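Software Engineer, Perception and Planning
Gondus, Corkden office
Full time, 40 hours a week, on site
Applications close Thursday, 27th September

Gondus writes software that turns demonstrations made by people into motion that a two-arm robot can carry out. A person picks up a pair of hand-held grippers and does a household job, and our code works out where each gripper went, when it opened and closed, and how a robot should do the same job with its own arms. We are hiring one engineer to work on the middle of that chain, between raw video and the motion planner.

The job is new. Until August the work was split between the tracking team and the planning team, and each side fixed its half when it had time. We now want one person to own it.
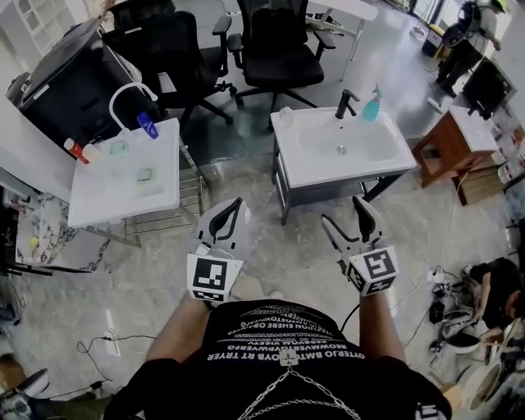
Vano is our tracking library, and most of your first months will be spent in it. It takes video and gripper readings and returns a six-degree-of-freedom pose for each gripper at every time step. Detection works well when a marker faces the camera and is well lit. It works less well when a hand or a jaw covers part of a marker, or when the wearer turns fast. Each gripper carries a black-and-white marker cube, so there is often more than one face to solve from, and at present Vano takes the best single face and throws the others away. We want a joint solve that uses every visible face, with a covariance we can trust. The left and right tracks also need to be solved together for two-handed jobs, where a small error between the grippers matters more than the same error against the room.

The second part of the job is Ibrahim, our planner. It reads Vano's output and looks for joint paths that follow the demonstrated gripper poses within a tolerance. A person can lean over a sink or twist at the waist in ways our robot can't, so some demonstrations have no valid path at all. Today Ibrahim finds this out late, after a long search, and gives back an error code that only the people who wrote it understand. You would add a reachability check that runs early and says plainly which part of the demonstration failed.

What you would do

Write and maintain the multi-face pose solver in Vano, in C++ with Python bindings.
Handle short gaps in tracking, and mark long gaps as missing instead of filling them with guesses.
Improve time alignment between cameras and gripper readings. Clock drift is our most common cause of bad data.
Build the early reachability check for Ibrahim.
Keep the regression set in order. It holds 370 recordings, and every change to Vano is tested against all of them before it is merged.
Take part in recording sessions a few times a month, so that you know what the data looks like at the source.

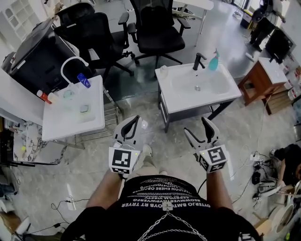

Reading time for the rest of this page: 3 minutes

What we need from you

You need at least 3 years of paid work in C++ on software that other people depended on. You should be able to set up a nonlinear least squares problem, pick a sensible robust loss, and explain why the residuals look the way they do. You should know camera calibration well enough to tell a bad calibration from a bad solver. Python is needed for tooling and plots.

A degree is fine but we don't ask for one. Time spent on camera tracking, surveying, motion capture or games counts in the same way as time spent on robots.

It would help if you have also done one or more of these: visual-inertial odometry, inverse kinematics for redundant arms, GPU profiling, or writing data viewers that people outside your team could use.

You do not need a background in machine learning. Another group trains the policies. They will be the main users of what you produce and they will tell you quickly when a dataset is wrong. 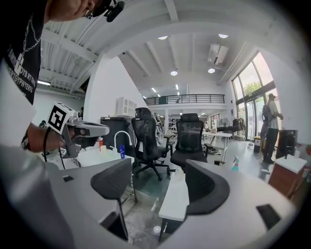

The tooling around both libraries is plainer work and there is a lot of it. Our viewer plays a recording next to the solved gripper tracks, but it loads slowly and can't compare two versions of Vano side by side. The nightly job that runs the regression set writes its results to a text file, and people read that file by hand. Expect a third of your time to go to things like this, at least through the winter. If you would dislike that, this is probably the wrong job for you.

Code review is required for every merge and normally happens the same day. Releases of Vano go out on the first Monday of the month. There is no on-call duty.
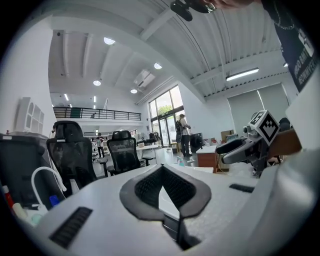
One reader asked in the comments on our last posting whether the work could be done from home, given that "pose estimation is just files and a GPU." Part of it could. We still ask for on-site work because calibration problems are much faster to find with the hardware in reach, and because the people recording often need an answer before they go on to the next task. After six months you may work from home one day a week.

Pay and time off

Salary depends on experience, and we give the range in our first reply to you, before any interview. You get 15 days of paid vacation in the first year, plus public holidays and the week between Christmas and New Year's. Health and dental coverage starts on your first day. We can pay for a move to Corkden from within the country. We can't sponsor visas for this position.

How to apply

Use the form on the Gondus careers page and choose "Perception and Planning." Attach a resume and up to one page on a tracking or estimation problem you worked on: what the error was, how you measured it, and what you changed. Code samples are welcome if you are free to share them.

The process is a phone call, then a half-day visit to the Corkden office. During the visit you will work on a short recording with a known fault in it, using your own laptop and editor if you prefer. There is no whiteboard test. You will get an answer within two weeks of the visit.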